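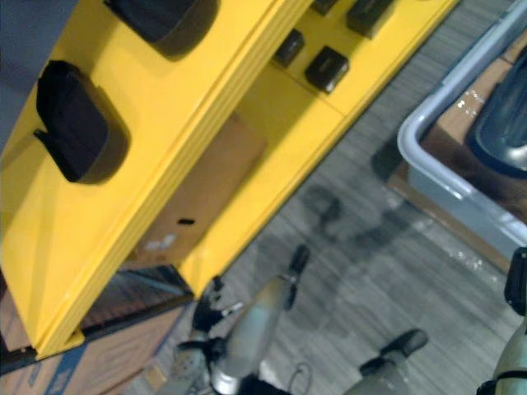 One rider at the Clirau stop told us that if we wanted to know whether the bus was late, we could have asked her and saved ourselves a month of standing outside. She has been taking the Darko line to work since before we could drive. We wrote down what she said and kept standing outside, mostly on account of the grade.

Waiting for the Darko Line: A Study of Printed Times and Actual Buses

November
By the Transit Group, Introduction to Field Methods

Last updated: November

1. What we set out to do

The Darko line runs from Flutmont to the Fliruvik shopping center, with a stop at Clirau in between. It has a printed timetable, posted at each stop behind scratched plastic. Our question was how closely the buses follow it. We also wanted to know whether riders believe the timetable, since people can be very forgiving of a bus as long as they know what kind of bus it is.

The original plan covered the whole Flutmont network. Our instructor circled the word "whole" and wrote "how?" next to it, and we settled on one line in one direction.

2. Method

We watched 100 scheduled departures at the Clirau stop, in shifts, from the first morning bus until early evening. For every departure we noted the posted time, the time the front door opened, and the weather. A bus was "late" if the door opened more than 2 minutes after the posted time. We argued for most of a class period over whether a bus that slows down, looks at you and keeps going has departed. We decided it has.

All times were taken from our phones. In the first few shifts one of us used a wristwatch that turned out to run fast, which for one glorious afternoon made the Darko line the worst bus service ever measured. Those shifts were done over and are not in the results.

We talked to riders too, without a proper questionnaire. We had one, printed on both sides, but people do not want to fill in a form when they are holding groceries and looking up the road. Talking worked better. It did mean that our notes are hard to compare with each other, and a good part of them is about the price of parking.

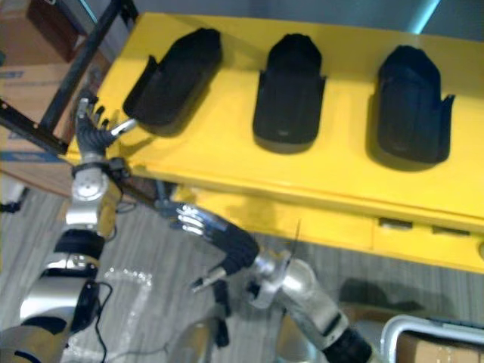
3. Results

Of the 100 departures, 37 were late by our definition. The longest delay was 19 minutes less than the one we had been promised by a man at the stop, who remembered waiting for close to half an hour. We never saw anything like it. Our worst was 9 minutes, on an evening with heavy rain, when it felt longer.

Early buses gave us more trouble than late ones. We hadn't made a column for them, because it didn't occur to us that a bus would leave ahead of time. Several did, in the middle of the day when traffic is light and the driver has no reason to sit there. We added the column by hand partway through, so the early departures are undercounted and we can't give a total we trust.

Mornings were better than evenings. The late ones bunched up after 4 p.m., when school traffic and the Fliruvik parking lot empty onto the same road. One late bus tends to bring on another: more people are waiting, they all need change or can't find their passes, and the following bus then catches up with the first. Riders call this "the parade."

4. What riders said

Regular riders did not use the printed timetable at all. Most of them carried a private one in their heads, with corrections. They knew which morning bus ran early and came out for it early. The timetable was read by visitors, and by us.
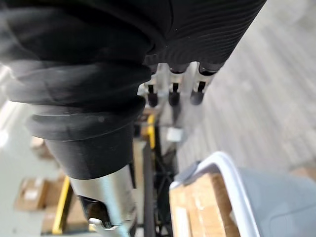
A bus driver on his break put the case for the other side, saying that the posted times were drawn up before the traffic light at Clirau went in and that no one had asked the drivers about it then or later. He figured the light cost him a few minutes on a bad evening. He also wanted it in the report that he waits for people who run, provided they look like they mean it.

We heard the complaint about the light from riders as well, so there may be something to it. Checking would mean timing buses on both sides of the intersection. We thought of this in the last week.

5. Problems with the study

There were plenty. We watched one stop, in fall, going one way. Our shifts followed our class schedules, so early afternoon is covered very well and the last buses of the night not at all. Standing at a bus stop with a clipboard may also change things. On two occasions a driver opened the door, saw the clipboard, and told us the time before we could check it.
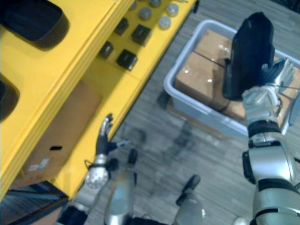 We should also have decided beforehand what to do about missing buses. As it happens, every bus in our sample did arrive, but we had no rule ready, and a group that had to invent one afterward could make the numbers come out nearly any way it liked.

6. Suggestions

The posted times after 4 p.m. should be moved back to match when the buses come. It would cost the price of some paper. Midday drivers should be asked to hold at Clirau until the posted minute, which matters more to a rider than a short delay does, as you can wait for a late bus and can't do much about one that has left.

A bench would be nice. We didn't study benches.

The tally sheets are in the department office in a folder marked "Darko," along with the unused questionnaires, which are blank on both margins and make decent scratch paper.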